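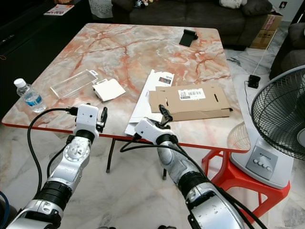
¿Puede un robot recoger la mesa del salón sin que nadie le ayude? En condiciones preparadas lo consigue muchas veces, pero todavía no con la regularidad ni la velocidad que pediría una familia.

Es la conclusión a la que llega Beltov, una empresa pequeña dedicada a probar máquinas de dos brazos en tareas domésticas, que presentó el viernes los resultados de su última ronda de ensayos. El trabajo se centró en un encargo sencillo de explicar: despejar una superficie con papeles, envases y cartones, y dejar cada cosa en su sitio.

Según la empresa, el sistema completó el 97 % de los intentos cuando había que levantar un solo objeto rígido y conocido, como una caja cerrada. Con la mesa desordenada y varios objetos a la vez, el porcentaje bajó al 77 %. En ambos casos se dio por fallido cualquier intento en el que una persona tuvo que intervenir.

«La diferencia entre esas dos cifras es el trabajo que nos queda», explicó Comfort Ackah, responsable de las pruebas. «Una caja cerrada se coge casi siempre igual. Una hoja suelta encima de otras hojas es otro problema, y una caja desplegada, con las solapas abiertas, también».

El papel fue lo que más fallos causó. Las pinzas tienden a arrastrar dos hojas juntas o a doblarlas contra el tablero. Los plásticos transparentes ocuparon el segundo lugar – las cámaras confunden con frecuencia el borde de un estuche con un reflejo – y obligaron a repetir el agarre. Las botellas de agua pequeñas dieron pocos problemas, tanto de pie como tumbadas.

La velocidad es la otra cuestión pendiente. Beltov calcula que la máquina tarda 5 minutos en recoger una mesa que una persona despeja en uno. Ackah no considera grave el retraso en una vivienda, donde el robot podría trabajar mientras los dueños están fuera, pero reconoce que en un comercio o en un almacén la cuenta es distinta.

De eso se ocupa Trostwood, una cadena de tiendas de menaje que probó durante tres semanas un equipo similar en la trastienda. El encargo consistía en plegar cajas vacías y separar los albaranes. La cadena decidió no ampliar la prueba por ahora. En una nota breve indicó que el equipo plegaba bien los formatos habituales y se detenía ante los demás, a la espera de un empleado, y que volverá a estudiar el asunto cuando haya una versión más rápida.

Los ensayos domésticos siguen adelante. Beltov prevé empezar en julio una nueva ronda en viviendas del barrio de Arellano, con mesas de distintas alturas y acabados. Las superficies brillantes recibirán una atención especial, dado que los reflejos empeoran el cálculo de distancias. También se añadirá una tarea que hasta ahora había quedado fuera: decidir qué papeles se guardan y cuáles se tiran.

Esa última parte corre a cargo de Jastau, que desarrolla el programa de lectura de documentos. La empresa advierte de que en la primera fase el robot no tirará nada por su cuenta. Formará dos montones y una persona los revisará antes de vaciarlos.

Beltov no ha dado precio ni fecha de venta.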